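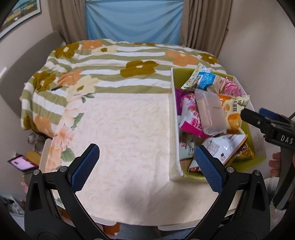 5. Failure Analysis: Early Closing at the Bin Rim

5.1 What went wrong

The policy described in Section 4 was trained on 4,000 demonstrations recorded with hand-held grippers in homes. Of these, 549 belong to the packet sorting task, in which packaged food is moved between an open bin and a table top. Figure 5 comes from this task. We tested the trained policy on a two-arm robot at our Primdale site for 300 trials, using bins with the same general layout as those in the demonstrations.

In 33 of the 300 trials, one of the arms closed its fingers before they had reached the chosen packet. We call this fault early closing. In the mild form, the fingers met in the air above the pile, the arm went down with its jaws shut, and the packet was pushed deeper into the bin. In the serious form, the fingers closed on the bin wall. The arm then carried out the lifting motion with the wall in its grip, and the bin tipped or was dragged toward the edge of the table. The operator pressed the stop button in every trial of the serious form. There were no injuries. One bin cracked along its rim, and a finger pad came off and had to be glued back on.

Figure 5. Packet sorting, seen from a hand-held gripper. The jaws are open, with one finger over the tablecloth and the other overlapping the near part of the bin. A second gripper comes in from the right.

5.2 What the logs showed

The controller, which we refer to as the Đặng controller after the name of its software branch, writes the commanded jaw opening, the measured jaw opening and the motor current at every step. We first suspected a mechanical fault, such as a loose linkage or a slipping motor. The measured opening followed the commanded opening closely in all of the failed trials, so the fingers had done what they were told. The command itself was early.

We then looked at the training data. Demonstrations were recorded with our Wudel software, which stores the camera stream and the jaw opening in separate files and joins them by time stamp when a session is exported. For most sessions the two lined up. For a group of sessions from the Gastside homes they did not. In those, the jaw signal ran ahead of the camera, so that the recorded jaws began to close while the fingers in the picture were still open and moving.

The cause was a clock problem. Each gripper sets its clock from the recording computer when it is switched on. If a gripper was restarted in the middle of a session, its clock was set again, but Wudel kept using the offset it had measured at the start. The export step finished without a warning. The gap was short enough that a person playing the video at normal speed would not notice it, and our reviewers passed every affected session.

5.3 Why the fault appeared at the bin

The same sessions also held demonstrations of other tasks, and we saw little early closing there. We think two features of packet sorting made the fault worse.

The first is the way the grippers approach. When a packet lies on an open table, the fingers come down on either side of it and there is free space around them. A command that comes too early will often still end in a usable grasp, as the packet is already between the fingers. At a bin, the fingers have to pass the wall first. In the view in Figure 5, one finger is over the cloth and the other is over the bin, so the side of the bin lies in the gap between them. Open jaws in that position are harmless. A closing command given there by the robot would bring the fingers together on the wall.

The second is the packets. They overlap, some are crinkled or glossy, and in Figure 5 a frosted translucent wrapper rests on top of the pile. It is hard to judge from one view when the fingers have gone far enough down on either side of such a packet. Where the picture gives a weak cue, we expect the policy to lean more on the timing it has learned, and that timing was wrong. We have not tested this explanation separately. A fair test would need the same pile packed with matte boxes, and we did not collect such data.

Both arms showed the fault. It was more common in the arm that entered the bin second. The first arm often blocked part of the second arm's view of the pile, and this may have added to the problem.

5.4 Repair

We corrected the affected sessions by lining up the jaw signal with the visible movement of the finger pads. The pads are easy to find in the wrist view against the black fingers. For each session we looked for the first and last clear closing motion, measured the offset at both, and shifted the signal on each side of the restart. Sessions with more than one restart were removed from the training set, as we could not always tell which offset applied to which part.

Wudel now measures the offset again after every restart and refuses to export a session in which it changes without a recorded reason. We also added a check to the Đặng controller. If the motor current rises while the jaws are still above the height of the rim, the controller opens the jaws, raises the arm and stops. The rim height is entered by hand before a run. This is a weak point: an operator who swaps the bin and forgets to change the value will get either false stops or no protection.

5.5 What remains open

The check does not see the mild form of the fault, in which the fingers close on air and the current stays low. It also treats all contact above the rim as unwanted. A packet that stands up past the rim can be grasped correctly and still trigger a stop, and the operator then has to move it by hand and start the trial again. We have kept the check in this form because a false stop costs a short delay and a dragged bin can fall on someone's feet.

We have not repeated the full set of trials with the corrected data. The results in Section 4 were obtained before the repair and should be read with the fault in mind.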